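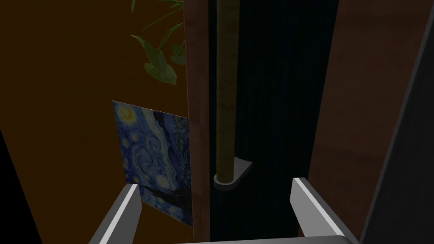
How does a robot learn a job from a person? Somebody drives it through the job by remote, over and over, and we record every run - arm, gripper, wrist view, the lot.

Collow is a small shop. Started by Bijan Nikzad and Thitima Chuensuk in a rented unit behind the Chaimongkol print works, still there, still no decent parking. Twelve of us now, 2 sites. Second one is Lullent, mostly hand guiding - you grab the arm and walk it thru the motion yourself.

New operators start in simulated rooms. Cheap to mess up in. Thitima runs the training, Bijan does the controllers and answers the phone (sometimes).

Last big job was Grarkura, household tasks, 692 demos delivered in December. 463 of those by remote, rest by hand. Bad runs get tagged and kept, customers ask for them more then you'd think.

Want to visit? Next open day is 2nd May. Email first, the buzzer is broken. Hiring operators too - no degree needed, steady hands, patience.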